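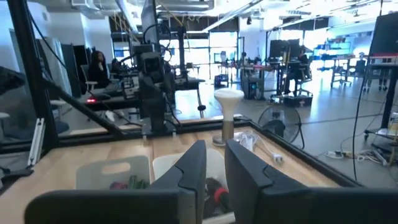 Figure 3. Translucent white bin with rounded handle cutout, on a light wooden tabletop.

3.2 Storage and sorting at home

Of the 432 households in Plivach that sent back the May survey, 174 kept food scraps apart from other trash. Lower than expected. Gestangate did better, but the sample there was small (60 homes) and mostly renters, so we dont read much into it.
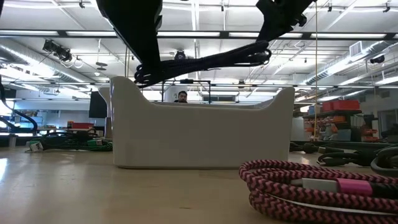 Smell was the main complaint in both towns. Then fruit flies, then lack of counter space. Homes that emptied scraps daily complained less, whatever they kept them in. Pickup day made no clear diffrence. Full answers, all 2,324 of them, are coded in the Memon table; open comments still to be checked before we run the model in 3.3.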